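Home » Help » Vehicle Titles » Frequently Asked Questions

Vehicle Title FAQ

Last updated: Monday, May 11, 2020

The answers on this page apply to title records ordered through Driveck. Title rules are set by each state, and the form names and fees used by your motor vehicle agency may differ from the general terms used here.

What is a vehicle title?

A title is the state-issued document that names the legal owner of a vehicle. It lists the identification number, the year, make and body type, the owner's name and address, the odometer reading at the last transfer, and any lienholder. Registration is a separate record. It shows that the vehicle may be driven on public roads and does not prove ownership.
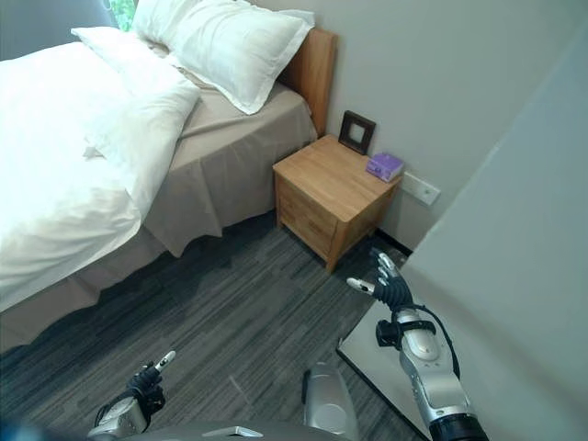 TITLE BRANDS

What is a title brand?

A brand is a notation a state places on a title to record a lasting fact about the vehicle's history. Common brands are salvage, rebuilt, flood, junk and lemon law buyback. The wording is not uniform. One state may print "rebuilt" where another prints "prior salvage" for the same condition.

When does a vehicle get a salvage brand?

In most states the brand is applied when an insurer declares a total loss. Some states use a fixed percentage of the vehicle's value before the damage. Others compare the repair cost plus scrap value with that same figure. In a state that sets the threshold at 100 percent, a vehicle can have heavy repairs and still carry a clean title.

Can a brand be removed?

Generally no. A salvage brand can be changed to rebuilt after the vehicle passes a state inspection, but the history stays on the record. A brand entered by clerical error can be corrected by the agency that issued the title. Driveck cannot change state records.

Why does my paper title show no brand when the report shows one?

The most common cause is a transfer between states. If the receiving state does not use the brand, or did not read it from the old title, the new paper title may print without it. The earlier record is still held by the first state and appears in the report under that state's name.

LIENS

What is a lien?

A lien is a lender's legal claim on the vehicle until a loan is paid. The lienholder is printed on the title or held in an electronic file. A vehicle with an open lien can be sold, but the lien has to be paid off and released before a clear title can be issued to the buyer.

How long does a lien release take?

The time allowed is set by state law and depends on the form of payment. Electronic releases are usually posted sooner than paper ones. If the lender has closed or merged, ask the state agency which company now holds its files. 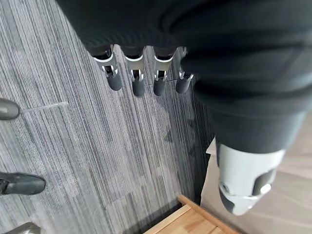 Keep the original release letter even after the lien no longer shows on the record. Lenders sometimes fail to send the electronic notice, and the letter is the document the agency will ask for. A photocopy is not accepted in every state.

ORDERING A TITLE RECORD

What do I need to order?

You need the full identification number and the state where the vehicle was last titled. For vehicles without a standard number, enter the serial number as printed on the title and select "Older vehicle" in the form.

Which plan should I choose?

The Burkero plan covers one vehicle and returns the current title status, brands and open liens. The Keskinen plan adds past title states and odometer readings. Both plans stay open for 60 days from the date of purchase, and the report can be run again in that period at no charge.

What does "Error 1061" mean?

The number entered does not match the state selected. Check the letters and digits against the title, then check the state. If the error appears again, the vehicle may have been retitled elsewhere.

Do you keep copies of reports?

Yes. Reports are stored in your account for the length of the plan. Download a copy before the plan ends.

Can I send a request by mail?

Yes. Print Form 17, sign it, and send it to the Dramville office. Mailed requests are handled in the order received. Do not send an original title.

Related topics: Odometer Disclosure | Bill of Sale | Duplicate Titles | Gift Transfers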